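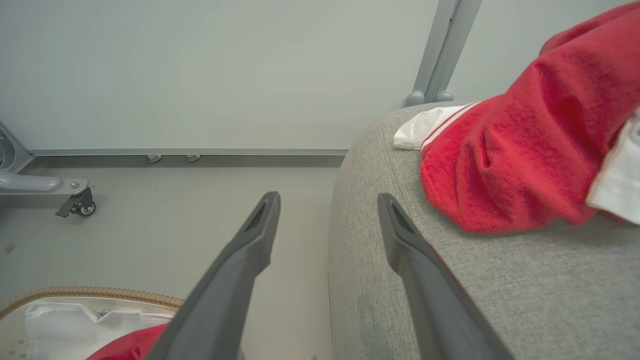

Light gray upholstery, fine weave. Faint mark low on the front edge.

From: Divina Dagdag
To: Ashby Home Upholstery List
Subject: Re: Cleaning codes and water rings on seat covers
Date: 12th May

On the list, a member in Lerkmont wrote:

> I have a three-seat sofa, bought secondhand, with fixed seats. The
> covers don't come off. In February I tried to get a drink spill out of
> the middle seat with dish soap and a wet cloth. The spill came out but
> left a ring with a brown edge, bigger than the spill was. I went over
> the ring again and now there is a second ring outside the first one.
>
> The tag under the deck says W-S. I took that to mean water was fine.
> Was I wrong? A friend says to rent a carpet machine and soak the whole
> thing. The shop in town wants 200 dollars to come out and I would
> rather not pay that for a sofa that cost me 233.
>
> Also, does anybody know if the spray guard treatments are worth
> putting on afterward?

You read the tag right. W-S means either a water-based cleaner or a dry solvent is allowed. W is water-based only, S is solvent only, and X means vacuum and brush and nothing else. The code covers the face fabric. It tells you nothing about what is underneath, and on a fixed seat the padding is usually where a ring starts.

What probably happened is that the middle of the seat got wet down into the padding. As it dried, the water moved up and out to the edge of the wet area and carried old soil and leftover soap with it. That dries as a brown line. Going over it again with more water pushes the line farther out, so you got the second ring.

I would not rent the carpet machine. Most of the rental ones put down more water than they can pull back up through three inches of foam. I did this to a Billari loveseat years ago and it stayed damp for days and smelled for a lot longer than that. If you already own a small hand extractor you can use it, but do the suction passes with the trigger off, and do more of them than you think you need.

For the rings you have now, this is how I would go about it:

Vacuum the whole seat first, including the seams. Dry soil turns to mud as soon as you wet it.

Test your cleaner at the back, down where the seat meets the inside back. Let it dry overnight before you decide anything. Colors that look fine wet can look different in the morning.

Mix one part white vinegar to two parts plain cool water. No soap at this stage, there is already soap in there. Put it in a spray bottle set to a fine mist.

Mist the entire seat, seam to seam, evenly. The welt cord gives the damp area somewhere to stop that doesn't show. Don't work on the ring by itself.

Blot with white cotton towels. Press down, lift, turn to a clean part, press again. Don't rub, especially on anything with a loose weave.

Lay a dry towel over the seat, smooth it flat, and leave it there with a fan blowing across. Whatever comes up as it dries should end up in the towel – at least most of it. Change the towel once if it feels wet.

If there is still a faint line the next day, do the same thing again with plain water only. I have had to do it three times on an oatmeal-colored chair. If it hasn't changed at all after two rounds, I'd call the shop and ask if they will do one seat instead of the whole sofa. Ours in Ashby does.

Do not use hydrogen peroxide or anything marked oxygen on the one seat. If it lightens the fabric you will have a clean seat that doesn't match the other two, and there is no way back from that.

On the spray guards, I have used Grosus on dining chair seats and it does make spills bead up for a while. It wears off where people sit. It also has to go on clean fabric, or you seal the soil in, so leave it until the rings are gone. Read the can for ventilation and do it with the windows open. I wouldn't bother on a sofa that old, but that is up to you.

One more thing about the tag. On secondhand pieces, look to see if the fabric on the seat is the same as what is left on the inside arm or underneath, where it tacks to the frame. A lot of sofas get recovered and the old tag gets left on. If the two don't match, then the W-S is for a fabric that isn't there anymore and you should treat it as unknown until you've tested it with both water and solvent.

Do you know what the fiber is? Polyester will put up with all of the above. If it is rayon or has a lot of viscose in it, hold off on the misting and write back first.

Divina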